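What We Hang on Our Walls: Pictures, Corners and Feeling at Home in Shared Housing
Final report, Home and Community module
Ji-hoon Yoo

Why I chose this subject

When I moved into the Fraser building in September, the first thing I did, before I had even found my bedsheets, was tape a postcard of my grandmother's town over the desk. I didn't think much about it until my neighbor across the hall told me she had done the very same thing with a calendar page! So when our class was asked to pick something small about daily life and look at it closely, I knew pretty quickly what mine would be. I wanted to learn what people put on their walls in shared housing, where they put it, and whether it helps them feel settled.

How I went about it

I visited three student houses: Fraser, Polby and Cistside. Between them they have 544 residents, and of course I could not talk to everyone, so I put a short questionnaire in the mailboxes and then sat down for longer talks with 13 people who were kind enough to invite me in (and, in most cases, to feed me). I asked each of them to tell me about one picture they had up and how they had decided on the spot for it.

What people told me

Landscapes came up far more often than I expected. I had guessed family photos would win easily, and they were common, but in small rooms people seemed to like a view with some distance in it. One resident at Polby, whose window faces a brick wall, said her mountain print was "the window I would have ordered."

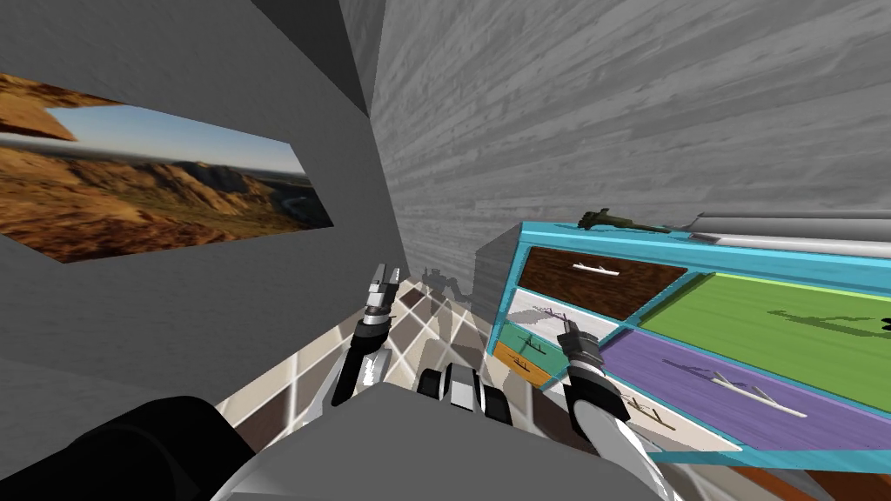
Figure 1. A framed desert landscape with a winding river, hung close to an inside corner.

Corners turned out to be a subject all their own. Several people told me they had started out wanting their picture in the middle of the longest wall, then found that the bed or the closet had other ideas, and ended up near a corner instead. Most had grown fond of it there. A second-year at Cistside moved his print three times and now says the corner is where he reads, which he never did before – he dragged a chair over just to be near it.

The house rules matter too. Cistside allows small nails, while Fraser and Polby allow only removable strips, and the heavier frames do come down in the night now and then.
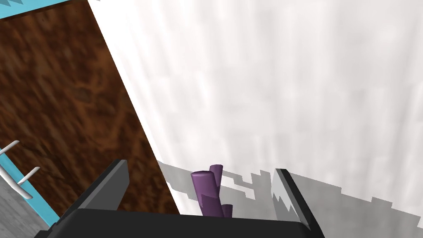

Money came up less than I thought it would. Hardly anyone had paid much for what was on the wall, and the cheapest things were often talked about the longest. One woman kept a bus map from her hometown and could tell me a story for nearly every stop on it.

What I would do differently

I would visit people twice, once early in the year and once near the end, to find out what had stayed up. I would also like to talk with residents who leave their walls bare on purpose. Two of them wrote me lovely long notes on the back of the questionnaire, and I only wish I had left more room on the front.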